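Print
E-mail

Spent Wednesday evening at the public meeting on the Tidcombe wetland visitor plan. Notes follow, in order, for anyone who couldn't get there. Corrections welcome.

The basics first. The state tourism department wants to list Lake Roltanau as a "priority nature destination." That puts it in line for money for roads, signs, toilets and a boat landing. It does not change who owns the shore or who can fish.

The site they want for the landing is the Vachon side, where the gravel road already comes down near the water. The Darine side was looked at and dropped. The planner said the bank there is too soft for parking and floods every spring.

Total parking in the draft is 183 spaces. The earlier draft had 194. The difference is a strip next to the reed beds that has been taken out after the bird survey. I asked if it could come back in a later phase and was told the plan "does not provide for that."

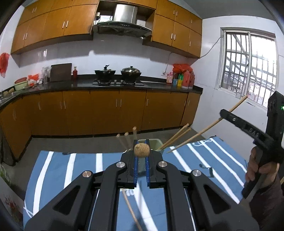 Dmitri's question from the floor is still my question: what happens in January, when the lake is half ice and the road isn't plowed past the pump station? That was put to the planner almost word for word, and the answer was that the season in the draft runs from April through October. Outside those months the landing would be gated and the toilets locked. Plowing stays with the county and there is no new money for it.

Boats. The draft allows four licensed tour boats on the lake at one time, all electric, with no landing on the islands. Private rowboats and canoes carry on as now. Gas motors are already banned east of the old dike and that would be extended to the whole lake.

Several people who fish from small motorboats were not happy about this, and said so. The department says there will be a grant toward electric motors. No amount was given and the form does not exist yet.

Homestays. This was the part most people in Tidcombe came for. If the listing goes through, a household can rent up to two rooms to visitors under a simple permit in place of the full lodging license. You would need a fire inspection and a working septic system. The permit fee has not been set.

A woman near the back asked about septic systems that were legal when they were put in but would not pass now. The answer was that they would be looked at one by one. She asked who would pay for an upgrade. The answer was the homeowner.

Buses. Seven trips a day are planned from Vachon station in season, with the last one leaving the lake at 6:40 in the evening. I think that is too early for summer. The best bird watching is at dusk, and anyone who stays for it will have to drive, so the parking lot ends up doing the work the bus was meant to do.

I raised this. They wrote it down.

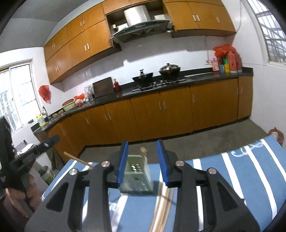 The other problem with the bus is the route. It goes through Vachon and skips Darine completely, although Darine has the only grocery store on the lake and the only place to get lunch. A short detour would fix it. The planner said the bridge on the Darine road has a weight limit and a full-size bus can't use it. Smaller buses were not priced.

Money. The state pays for construction. Upkeep goes to the town after the second year, paid from parking fees. I asked to see the visitor estimate behind the fee income and it was not in the packet. It is supposed to be posted with the minutes. I'll link it here when it is.

My own view, since a few of you asked. I am for the listing. People already come to the lake and park all over the verge, and there isn't one public toilet between Vachon and the dike. A small landing with proper parking would be better than what we have.

But I would like the upkeep question settled before the vote. We have been handed things by the state before - the picnic shelter is one - and then found there was no line in the budget to look after them. The shelter roof has been leaking for years.

I would also like the reed bed strip protected in writing. Leaving it out of a drawing is easy to undo later.

What happens next: written comments are open until the end of the month. You can hand them in at the town office or send them by e-mail. Put "Roltanau landing" in the subject line so they get filed with the rest. The comments go to the department along with the minutes, and the town votes after that.

If you live on the Darine side, please write in about the bus. There were very few people from Darine in the room and the route was drawn as if the place isn't there.

One small correction to what I posted before the meeting. I said the boardwalk would run all the way to the dike. It stops at the second bird blind. The rest of the path stays as it is, mud included.

The large map is up in the hallway at the town office through the comment period. It is much easier to read than the one in the packet, where the parking and the marsh are printed in nearly the same gray.

Print
E-mail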